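Drinks and Mixing, Unit 5: Layered Cold Drinks
Course handout, Sithole Evening School
Instructor: Petronella Pretorius

I love this unit. Cold drinks get treated as the thing you do while the real cooking is in the oven, and that's a shame, because a good green and gold drink teaches you more about sugar and patience than most desserts do! Please read the notes before class and bring an apron.
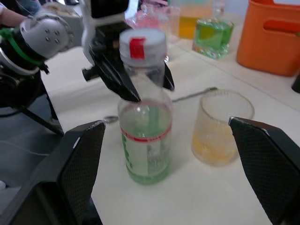
Reading time: 5 minutes

Start with the glass. A short, wide tumbler is my favorite for learning, since you can get a spoon in at a low angle and see what you're doing. Put the yellow part in first, only a thin layer, and stop. Have a look at the color before you add any more. Keep the long spoon lying beside the glass so you aren't hunting for it with sticky hands.

Sweet goes down, less sweet goes on top. If both syrups have the same amount of sugar, they'll run together however slowly you pour. Taste each one by itself and write down which is sweeter.
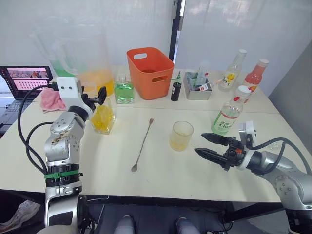 Fruit is where people get shy, and I wish they wouldn't. Cut it small, smaller than you think, so that it moves when the drink moves. Yellow chunks in a little clear glass container, set out within reach, are enough to get going with, and you can be generous. Unathi Shezi adds hers last, I add mine first, and we've been arguing about it since March.

Pouring order for the practice round: yellow syrup, fruit, cold water, green syrup over the back of the spoon. Count to 8 while the green goes in. Then leave it alone!
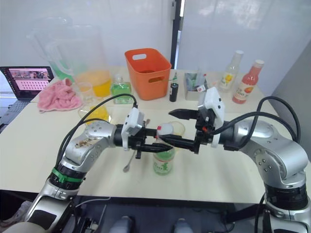 Big batches are a different pleasure. You mix by the pitcher, and every color gets its own, with no sharing and no topping up one from the other. Two clear pitchers at the back of the table, green in one and orange-yellow in the other, let you judge the shades side by side before anything reaches a cup. For a class of 14 I make up both the evening before.

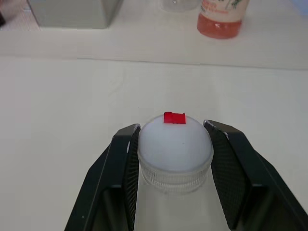

Storage comes last, and it's quick. Wipe the neck of the bottle before closing it, or the syrup will glue everything shut by morning. A ridged cap gives your fingers something to hold on to, so save bottles with those when you finish them at home. Label the bottle with the contents and the day.

For next time: make one layered drink at home, try it on somebody, and bring me your notes on sweetness. Questions go to Anel Van Wyk at the front desk.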